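4.2 Reading port access agreements

We spent a good part of May with the port access agreements themselves, all 309 pages of them, and they repaid the patience. Most of the wording is quite ordinary – fuel, fresh water, crew leave – and the military clauses sit quietly among it. 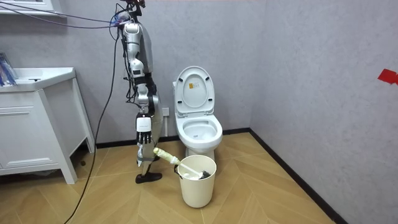
Who decides whether a foreign navy ship may dock? In most of the agreements it is the host's foreign minister, usually after a written request from the visiting country.

Halim and Tuhumury kindly checked our coding of these clauses, and we changed three entries after talking them over.

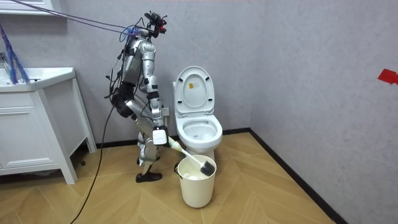
How long may a visiting ship stay? The usual limit is 19 days, and a longer stay needs fresh consent from the host.

Consent on paper can still leave a small host leaning on its partner for patrol fuel, spare parts and training.

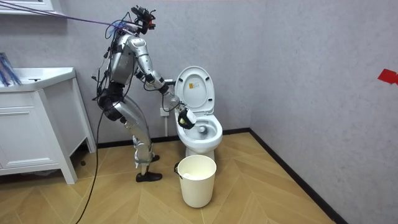 Formal independence and daily dependence live side by side in these texts, and we found it helpful to code them separately. A host may stand on its own feet in law and yet stay tied to a supplier, much as the robot in Figure 3 stands on its own feet with a long cable running up from its head. We call this tethered consent, and Section 4.3 takes up how hosts bargain within it.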